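Questions about our metal storage bins
4th August
By Bradley Heywood

Can I keep dry pet food in a metal bin?
Yes, if the bin is clean and has a lid which closes well. At Inskip we advise to leave the food in its paper bag and put the whole bag inside.

Will the inside get scratched?
It will, with use. Small scuffs on the walls are normal and we do not accept returns for them.

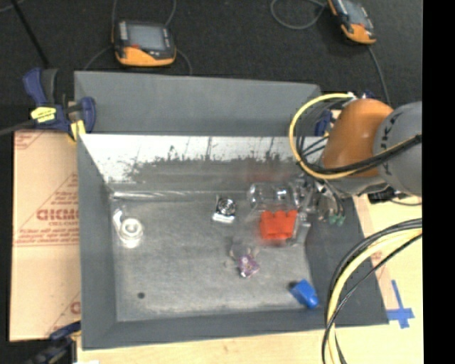 A grey metal bin with sloping sides and marks along the shiny back wall.

How do I clean it?
Use warm water, a soft cloth and a little washing-up liquid. Please do not use wire wool – it takes off the surface. Dry the corners well.

Which sizes do you sell?
There are 2 sizes, the Edeo and the Dunura. The Dunura is the deeper one and costs 3 pounds more.

Can I collect my order?
Yes, from our shop in Promton. Bring your order number. We keep orders until the end of the month, but in December the shop closes early, so please telephone before you come.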